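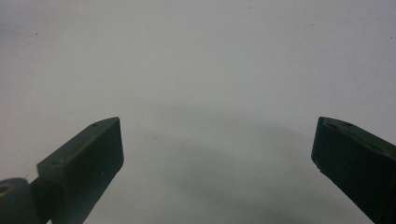
브레소(Breso) 태블릿 후면 커버 개선 과제 중간 보고

수신: 콘라트 카멘친트(Konrad Camenzind) 사업관리 책임
작성: 나옐리 로사노(Nayeli Lozano), 네커우드(Nekirwood) 품질기술팀
보고 대상 기간: 9월 초부터 12월 중순까지

1. 요약

브레소 2세대 태블릿의 배터리 팽창 의심 신고와 후면 커버 들뜸 문제를 조사하고 수리 절차를 바꾸는 것이 이번 과제의 목적이다. 보고 기간 중 접수 건 분류와 회수 제품 분해 조사를 마쳤고, 접착 공정 변경안은 시험 생산 단계에 있다. 일정은 당초 계획보다 2주 늦다. 접착 필름 2차 납품분이 늦게 도착한 데 따른 것이며, 예산 초과는 없다.

2. 접수 현황

기간 중 후면 커버 관련으로 접수된 건은 모두 332건이다. 같은 제품이 두 번 이상 접수된 경우는 하나로 합쳤다. 대부분은 충전 단자 쪽 모서리가 벌어진다는 내용이었고, 화면 아래쪽에 얼룩이 보인다는 신고가 그다음으로 많았다. 구입 후 1년이 지난 제품의 비중이 높으나, 구입 시점을 적지 않은 신고가 적지 않아 사용 기간별 집계는 이번 보고에 넣지 않았다.

고객지원 쪽에서 쓰던 접수 양식에는 케이스 사용 여부를 묻는 칸이 없었다. 11월에 항목을 추가했고, 이전 접수 건은 아라셀리 아레야노(Araceli Arellano)가 전화로 다시 확인하고 있다. 현재 절반가량 확인이 끝났다.

3. 분해 조사

회수에 동의한 사용자에게서 제품 40대를 받아 메드라노(Medrano) 시험실에서 분해했다. 이 가운데 27대에서 접착 필름이 커버 쪽에서 떨어져 있었고, 본체 쪽 접착면은 남아 있었다. 배터리 두께가 기준을 벗어난 제품은 4대였다. 이 네 대는 별도 보관 중이며 배터리 공급사에 분석을 의뢰했다. 회신은 아직 받지 못했다.

나머지 제품은 접착 상태와 배터리 모두 기준 안에 있었다. 커버 자체가 휜 것으로 보이는데, 낙하나 눌림 때문인지 성형 단계의 문제인지는 구분하지 못했다. 귈리자르 보즈쿠르트(Gülizar Bozkurt)가 미사용 커버의 평탄도를 재고 있으며 결과는 다음 보고에 싣는다.

4. 공정 변경안

필름 폭을 넓히는 안과 압착 시간을 늘리는 안을 비교했다. 압착 시간만 늘린 시료는 고온 보관 시험 뒤 접착력이 현행품과 거의 같았다. 폭을 넓힌 시료는 기준을 통과했으나 안테나 주변에서 필름이 부품 자리를 침범해 재단 형상을 한 번 고쳤다. 수정 시료로 같은 시험을 반복하는 중이다.

우스타(Usta) 수리센터에는 임시 작업 지침을 먼저 배포했다. 기존 필름을 재사용하지 않을 것, 커버를 닫기 전에 배터리 두께를 측정해 기록할 것이 주된 내용이다. 센터에서는 측정용 게이지가 부족하다고 알려 왔고, 추가 구매를 요청해 둔 상태다.

5. 미해결 사항

- 배터리 공급사의 분석 회신
- 수정 필름의 고온 보관 시험 완료
- 무상 수리 적용 범위. 라니아 리즈크(Rania Rizk)가 보증 조건 초안을 작성했으나 1세대 제품을 포함할지 정해지지 않았다.
- 수리센터 게이지 구매 승인

6. 예산

인건비와 시험비는 계획 범위 안에서 집행했다. 회수 운송비는 예상보다 적게 들었으며 남은 금액을 필름 재단 금형 수정비로 옮겨 쓰고자 한다. 항목 변경 신청서는 이 보고서와 함께 제출한다.

7. 다음 기간 계획

1월에는 수정 필름을 적용한 시험 생산품을 수리센터에 보내 작업성을 확인한다. 커버 평탄도 측정 결과가 나오면 성형 업체와 검사 기준을 다시 협의한다. 무상 수리 범위는 늦어도 1월 말까지 결정이 필요하다. 부품 발주에 걸리는 기간을 고려하면 그 뒤로는 2월 수리 물량을 맞추기 어렵다.

첨부: 접수 건 분류표, 분해 조사 기록, 예산 항목 변경 신청서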